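**Status:** open, waiting on one overnight run
**Site:** Muscombe interchange (rail concourse, bus bays, lower car park)
**System:** Enska video recorder pair with Naltari analytics on top
**Logged by:** Tâm Đào
**Opened:** 19 Mar 2026

## What was reported

The control room says the unattended-item alerts on the concourse are arriving late. Sometimes it's a minute, sometimes nearly five. The live video is fine, playback is fine, and people can scrub to the exact moment a bag was put down, but the alert pops up long after that. They've been great about writing times down, by the way. I got a full page of them, neat as anything, and it made this so much easier to chase!

Only the concourse cameras are affected. Bus bays and car park alerts land when they should.

## First look

- Both recorders up, no disk warnings.
- Camera count in Enska: 206, all streaming.
- Camera count in Naltari: 206, matches.
- Network load on the concourse switch is low, even at the evening peak.
- Analytics server CPU is high but steady. I'd expected it to be pinned, and it isn't.

So I pulled the alert queue, and there were 2,407 items sitting in it. On a healthy day it should be close to empty. Nearly all of them were "scene change" events, and those share a queue with unattended items. The real alerts were standing in line behind junk.

## Where the junk comes from

I sorted the queue by camera and this was the fun part. Of the whole pile, the big offenders were two cameras, both facing the big departures display from across the concourse. Every time the display pages over, Naltari sees a chunk of the picture change and raises an event. It has always done that, but the display was changed in October to page more often, and the masks on those cameras were drawn for the old display, which was narrower. The new one sticks out past the mask on the right-hand side.

I redrew both masks with a bit of extra margin and watched the queue for a while. New junk events dropped right off. Lovely to see.

## But it wasn't the whole thing

The queue drained down to 165 and then stayed there. It would dip, come back up, dip again. Alerts were faster (the control room noticed before I'd told them anything, which made my afternoon) but still lagging, up to forty seconds.

Tried, in order:

1. Restarted the Naltari queue service. Drained a little, came back to the same level.
2. Moved the unattended-item rule to high priority. No change. The priority field is ignored for rules carried over from the older version, and it's in the release notes if you read far enough. I hadn't.
3. Deleted the rule on one camera and made it fresh. Priority works on that one! Alert in under three seconds on a test bag, four tries in a row.
4. Compared clocks. Recorder A and the analytics server agree. Recorder B is nine seconds behind.

Number 4 matters. Naltari holds an event until it has matching video from the recorder, so with B running behind, everything on B waits, and the wait adds up when it's busy. All the concourse cameras live on B. The bus bays and car park are on A, and that fits the original report perfectly.

## Clock on recorder B

B was still pointed at the old time server in the Chornovol building, and that one was shut down over the winter. A had been moved, B had been missed. I pointed B at the same source as A and let it creep back slowly so we don't end up with a hole in the recordings. Offset was down to one second when I left.

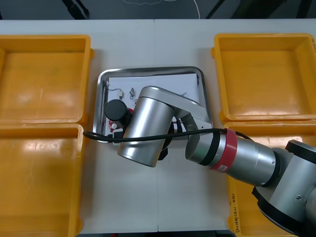

## Still to do

- [ ] Remake the unattended-item rule on the rest of the concourse cameras. Keep the old settings, change nothing else. Export first.
- [ ] Check B's offset in the morning. Should read zero or very near it.
- [ ] Leave the queue graph running overnight and attach it here.
- [ ] Split "scene change" into its own queue. Enska support say it's possible from the admin page, under event routing.
- [ ] Add time source to the site checklist for both recorders.
- [ ] Repeat the bag test by the ticket gates and at the foot of the escalator, with the control room on the phone.

If the queue climbs past 165 overnight, please don't restart anything, just grab the log from the analytics server and drop it in here. I really want to see what it's doing!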